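3.2 Page order and reader recall

The second study used the serialized title Fletow, published by Purkard in 17 monthly issues. We chose it because the artist changed after issue 6 while the writer and the letterer stayed the same. Readers were given two issues, one from each side of the change, and were asked to retell the plot a day later. Half of them read the unlettered pages first.

Backgrounds were coded separately from figures. A panel was marked "plain" if it held only surfaces and no characters, and "full" otherwise. 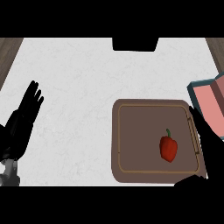
Figure 2. Rendered view of a marble countertop with wood-grain strips at the upper corners.

Agreement between coders was high for plain panels and lower for full ones, mostly in crowd pages. Disputed panels were settled by discussion and kept in the sample. The Kallport reprint drops the letters column and moves the splash page in the August issue, so only the original printings were used. Page counts follow the Wallin index.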